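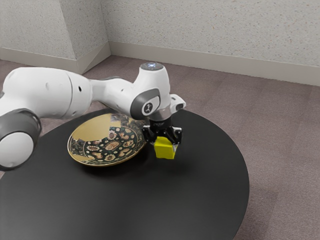
Page last updated: January 29, 2021

So you love anime and you can't stop talking about it? Come write recaps with me! Watari is a small fan site covering new and returning shows, and I need two episode recappers and one news writer for the rest of the winter season.

Recaps run at least 300 words and go up within 36 hours of the episode airing. I know that sounds tight – you get used to it, and I'll cover for you if you're sick or buried in homework. News posts can be shorter. We published 132 pieces last year with a tiny team, and I'd love to get past that without anyone burning out. 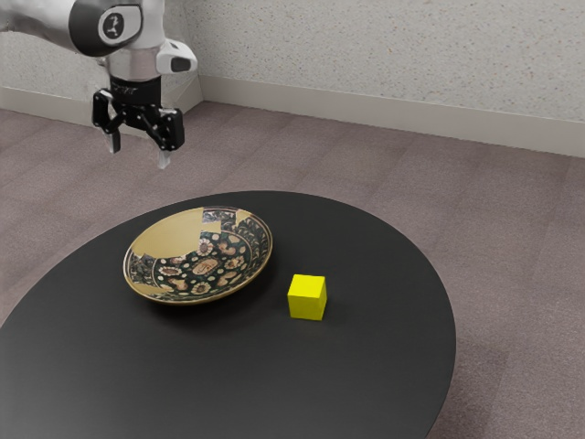 Yabsira Seyoum
Anime Editor, Watari

You don't need to speak Japanese or have a degree. You do need to watch subbed and keep spoilers out of headlines (please, I get so many emails). Pay is a flat fee per post, sent monthly, and I'll tell you the rate in my first reply. Work from wherever you like.
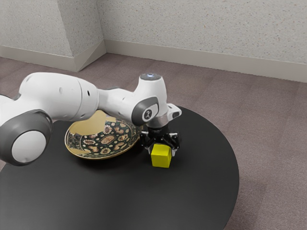 For your sample, pick any episode you've seen in the last year and recap it for somebody who missed it. I'm looking for detail, the kind you only catch when you're paying attention. A plate with a gold rim and a dark, busy pattern in the middle is more fun to read about than "a plate," and the same goes for a character's room or the food in an opening. Then tell me what you thought of the episode, and don't be shy if you hated it!

Send the sample and a few lines about yourself through the contact form, with "Recapper" or "News" in the subject. I read everything myself, so give me a week or so – I'll write back either way.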